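Givatach Teaching Kit – Set-up Guide
Section 4: Recording a task by hand or by remote control

Revision of May 6, 2019. Replaces the October loose-leaf supplement.

4.1 Before you start

Finish Section 3 (mounting and power) first. The arm must be bolted down and the emergency stop must be within reach of the person who will do the teaching. If the stop button is on the far side of the table, move it now.

You will need:
The teach pendant or the Tividdale hand controller
The task sheet for the job you are recording
The objects named on the task sheet
A second person for remote control sessions (see 4.4)

4.2 Laying out the table

1. Put the large items down first. For the kitchen task set these are the toaster oven, the colander and the plate. Large items stay in the same place for the whole session.

2. Add the small items. Food pieces can go anywhere the gripper can reach, and they should be moved between recordings. A robot that has only been shown a strawberry in one spot will go to that spot.

3. Route the camera cable so the wrist can turn both ways without pulling. Leave slack at the connector.

4. Turn the wrist through its full range by hand and watch the cable loops. If a loop catches on an object, re-route it before you go on.

5. Type the layout name on the pendant and press Save Layout.
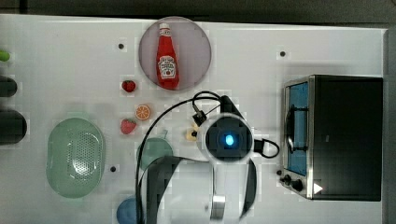

Leif Solberg: We lost most of a morning to step 3. The slack was fine with the arm standing still, but as soon as we taught a reach across the table the loop dragged over the small pieces and shifted them. I would do the wrist check again after the first recording, with the arm stretched out.

The check in step 4 has been kept where it is, and a repeat check is now part of 4.3.

Note: Toy food is lighter than the real thing and slides easily. Set grip force to 40 percent or lower for the whole kitchen set.

4.3 Teaching by hand

In this mode you hold the arm and move it through the task yourself. The controller records the joint positions and the gripper commands.

1. Press Free Drive on the pendant. The arm goes slack slowly.

CAUTION: Support the forearm with one hand before you press Free Drive. With the heavier Nordin gripper fitted the arm can drop nearly 2 inches before the balance setting takes over.

2. Move the arm to the start position on the task sheet.

3. Press Record and wait for the tone.

4. Guide the arm to the object. Hold it by the links, never by the gripper fingers or the camera module.

5. Close and open the gripper with the pendant buttons. Pushing the fingers together by hand is not recorded.

6. Finish at the start position and press Stop. A single recording may be up to 45 seconds long.

7. After the first recording, stretch the arm to its farthest taught point and check the cable again.

Keep your head and your free hand out of the wrist camera's view – the training software treats anything it sees as part of the job.

4.4 Teaching by remote control

Use this mode for tasks where your hands would block the camera. Putting food into a bowl is the usual case.

1. Clear everyone from the marked area around the table.

2. Switch the pendant to Remote. Pick up the Tividdale controller and squeeze the grip switch halfway. Letting go or squeezing hard stops the arm.

3. Make a few slow moves over the table with the gripper empty. If left and right feel swapped, go to Settings, then View, and pick the side you are standing on.

4. Press Record. Approach the object from above, stop, and then close the gripper.

5. Carry the object at a steady height to the place given on the task sheet. Lower it before you open the fingers.
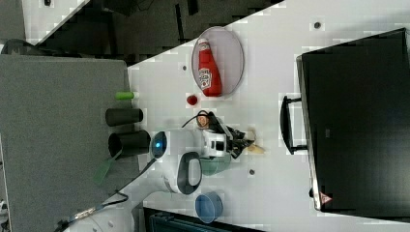
6. If you drop something, keep recording for as long as you can still reach it and pick it up again. Recoveries are useful. Mark the recording R when you save it.

7. If the arm touches a large item hard enough to move it, press Stop and discard the recording. Put the item back and load the saved layout to compare positions.

The second person watches the arm, not the screen, and keeps one hand on the emergency stop. Change places whenever the operator gets tired.

4.5 Saving and checking

1. Play back each recording at half speed with the table cleared of small items.

2. Delete any recording with a pause of more than a few seconds in the middle.

3. Copy the rest to the Anport drive under the layout name.

Error 116 during playback means the saved layout and the recording do not match. Load the right layout and try again. If the error comes back, repeat the joint zeroing in Section 3.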